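Plelard pauses laundry-sorting trial after gripper fault, thanks families for their patience

4/23/22 — For release

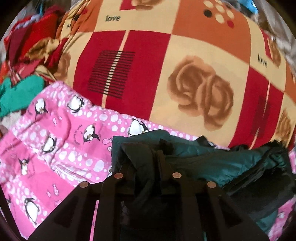 Plelard has put its Durkow laundry-sorting trial on hold while we replace a part in the hand-held grippers and in the sorting arm that shares their design, and we wanted our neighbours and customers to hear it from us first.

In March, during an ordinary shift, the arm was lifting a blanket from a mixed pile when one of its fingers failed to let go. The arm kept travelling toward the bin with the blanket still caught, and the pull tipped a folding table onto the floor. One of our staff was standing nearby and had a bruised wrist looked at that same afternoon. We are very glad to say she is well and back at work, and we've told her more than once how sorry we are.

When our technicians went through the equipment, they found that a return spring had worn down in 5 of the 31 grippers we own. A worn spring can leave the fingers closed on heavy or slippery things, and bedding and puffy jackets are the hardest on it. The software, which we call Moritz, should have noticed the extra load and stopped the arm. It waited almost 4 seconds, and that is far too long with people working close by.

"We were fond of this machine and maybe a bit too trusting of it," said Valdemar Kjærgaard, who manages the Durkow site. "I'd sooner have our crew sorting quilts and kids' pyjamas by hand all winter than see anybody hurt, and I told them so over a cup of tea."

New springs are being made by our supplier, Kurup, and every gripper will be checked before it goes back into use. Moritz is being changed to stop as soon as it feels a snag, and two extra stop buttons will go in at the sorting tables.

Pickups and deliveries carry on as usual, though bedding may take an extra day. If something of yours was torn or has gone astray, please bring your ticket to the front counter and we'll make it right.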